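Giving up the car, nine months on

We sold the car in February. It was a Moura estate with a dent in the back door, and it had just cost us more than it was worth to get it through another year. I said I would write about how it went, so I am finally doing it.

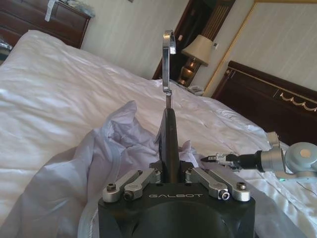

Silver arms, four bolts and the Galbot name.

The plan was simple enough. I work in Lornberg and we live in Ponance, and the number 81 bus runs between them. Before this I had taken it perhaps five times in ten years. The first bus I can use leaves at ten to seven and gets me in by half past, which is earlier than I need to be there. The next one makes me late. So I now have a half hour in the mornings that I did not have before, and I mostly spend it reading in the canteen.

The money was the part people asked about. Last year the car cost us 1,287 in repairs alone, before fuel, tax and insurance. The bus pass is dear but I know what it will be each month, and I had forgotten how much I disliked waiting for the garage to ring.

Shopping took longer to sort out. For the first month we carried on buying food as if we had a boot to put it in, and I carried two bags of tins up the hill from the stop more than once. Now we go to the small shop three times a week and have the heavy things delivered. I bought a Torby trolley, the kind with big wheels, and I felt a bit silly with it for one trip. It goes up kerbs well. The lid does not close over a full load - you have to tuck it in and hope for no rain.

Evenings are the weak point. The last 81 back is at twenty past nine, so a film in Lornberg means the early showing or a taxi. We have taken 2 taxis since spring, both after birthdays. Visiting my sister is also harder. She lives 300 metres from a railway station, but the station is on a line that does not come anywhere near us, so it is a bus and two trains. We used to go for the afternoon. Now we stay the night and see her less often, and I do miss that.

I walk more than I did and I sleep better, though that might be the earlier start. My winter boots needed new heels by April.

Would I go back? If the 81 were cut, yes, the same week. There was talk of it in the summer and I wrote to the council, and so far the timetable has stayed as it was. The new one comes out after Christmas. Until then we are keeping the parking space, which at the moment has the neighbour's trailer in it.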